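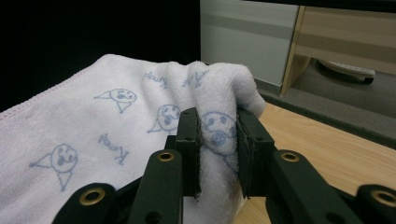 About Fullano

Fullano is a school of household laundry and linen care. We teach the washing, folding, sorting and putting away of everyday textiles to people who will do this work in private homes, guest houses and residential care. The school was founded by Hubert Gajewski, who had managed the linen rooms of several small hotels and wished to see the work taught properly to beginners.

Our premises are on the upper floor of the Sadowski building, where we occupy a teaching room, a washing room and a linen store. The store holds 810 catalogued pieces, from face cloths to double bed sheets. All of them may be used in class.

What we teach

The Foundation Course lasts 8 weeks and begins each September. Learners attend on three mornings a week and are taught in groups of four at a single table. The course opens with small household pieces and proceeds to shirts, table linen and fitted sheets. A learner is not moved on to larger pieces until the tutor is satisfied with the smaller ones.

Particular attention is given to towels. Terry cloth is thick, its edges do not always run true, and a towel that has been folded carelessly will lean and slide once it is placed in a pile. Learners are taught to find the hem first, to bring the corners together before pressing the fold, and to turn the folded edge outwards on the shelf. Printed towels are folded in the same manner as plain ones. Where a print has a right way up, the learner is expected to notice it, although we do not insist that it should show. Children's towels with animals on them are popular with our learners, and the white one with blue cartoon seals is usually among the first to be borrowed from the store.

The Plullau Certificate is our second course and is intended for those already in employment. It covers the running of a linen room, including stock records, repairs and the withdrawal of worn pieces. Admission is by interview.

How the teaching room is arranged

Tables are kept clear apart from the piece being folded and the basket that will receive it. We favour a plain white plastic basket with perforated sides and a handle at either end, such as may be bought for any household. Folded work is laid flat in the basket and carried to the store at the close of the session. Baskets are wiped out weekly and are not used for unwashed items, for which separate bags are provided.
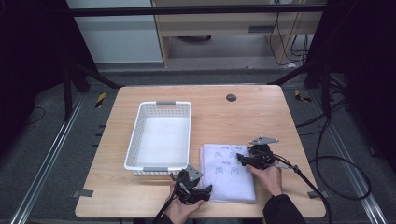
Do learners need to bring their own towels and linen?
All textiles are supplied from the school's store, and learners need bring only an apron and a notebook. Those who wish to practise on a piece from home may do so in the final week of the Foundation Course, provided that it has been washed beforehand.

Our work with others

Since its second year the school has supplied folded linen to the Wumusska guest house, which accepts work from the Foundation Course once it has been passed by a tutor. The guest house returns a written note with each delivery, and these notes are read aloud in class. Pieces that are sent back are refolded by the group that prepared them.

We also receive gifts of towels and bed linen from households. Items should be clean and free from large tears. Small faults in a hem are welcome, as they are of use to the repairs class. Feather pillows and electric blankets cannot be accepted.

Visiting and enquiries

Prospective learners may visit the teaching room by arrangement with the school office. Visitors are asked to leave coats and bags in the cupboard by the stairs and to refrain from handling finished work. The office replies to written enquiries in the order in which they are received.

This page was last revised on 21/04/2025.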